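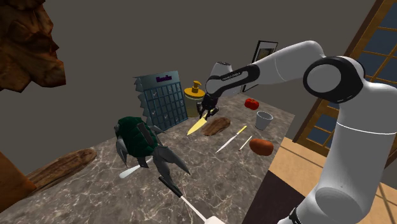 November, 4:40 pm – slider rail, round three. Keisha was right about the belt! I'd been blaming the stepper for the stutter all week, and it was the idler sitting crooked on its bolt (my bolt, my drilling, fine). Shimmed it and ran the Plilley board at 16 microsteps, and the carriage crept the whole rail without a hiccup. The camera mount still droops when the head leans out past the carriage, same sort of reach as the white arm bent over the marble countertop with the yellow-handled knife, only mine has one skinny bracket holding it up. Going to try the thicker angle stock from the Brabec bin.

Test run was 50 frames, 7 seconds apart. Flicker in the first few – I'd left the aperture on auto, again.

To do: limit switch at the far end, longer USB lead, ask Grethe if she still has that Zerlow ball head. Don't touch the belt tension, it's good now.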